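Ranger le linge en octobre

Chaque année en octobre, je vide l'armoire du couloir. C'est un meuble étroit, hérité de ma tante, avec des étagères trop profondes : ce qui passe au fond n'en ressort plus. Cette fois j'y ai trouvé deux housses de couette que je croyais données et une nappe que je n'avais jamais vue.

J'ai donc tout posé sur le lit et fait le compte, ce que je n'avais jamais fait. 27 taies d'oreiller pour un foyer de deux personnes. 9 draps-housses, dont trois d'une largeur qui ne correspond plus à aucun matelas de la maison. Les serviettes, je ne les ai pas comptées.

Pour le tri, j'ai gardé une règle simple : deux parures par lit, une troisième pour les amis. Les draps usés au milieu partent en chiffons. Le lin reste, même reprisé – il sèche vite et je dors mieux dedans l'été. Les polyesters achetés en promotion chez Virier sont allés dans le sac du refuge, qui en manque toujours en hiver.

Reste la question du pliage. Ma mère pliait en quatre puis roulait, ce qui prend de la place mais évite la marque au centre. Moi je plie en trois dans la longueur, puis en trois encore, et je glisse toute la parure dans une des taies. On prend un paquet, on fait le lit, on ne cherche rien. Pour le drap-housse, j'emboîte les coins deux par deux avant de poser à plat. Il faut s'y reprendre une ou deux fois.

À deux, c'est plus rapide, à condition de tirer sur le tissu en même temps et de se mettre d'accord sur le sens.

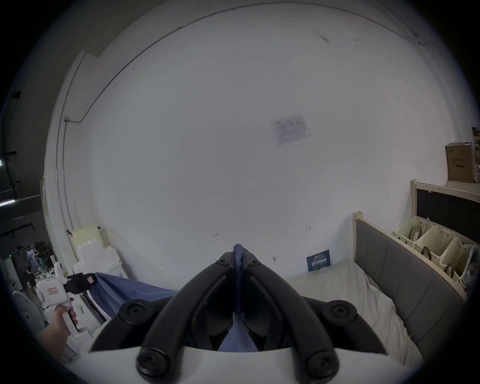
Maureen Kettle m'a écrit qu'elle ne plie plus du tout ses draps-housses : elle lave le samedi matin, fait sécher dehors et remet les mêmes le soir. Une seule parure par lit, donc, et une armoire presque vide. Je comprends l'idée, mais chez nous rien ne sèche en une journée à partir de la Toussaint.

J'ai aussi essayé les sachets de lavande. Au bout de 10 jours, l'odeur était trop forte et je les ai déplacés dans le placard à manteaux. Le savon de Marseille, posé sans emballage sur l'étagère du haut, me convient mieux. Il me reste la nappe, que personne dans la famille ne reconnaît. Elle est trop longue pour notre table, je vais sans doute la recouper au printemps.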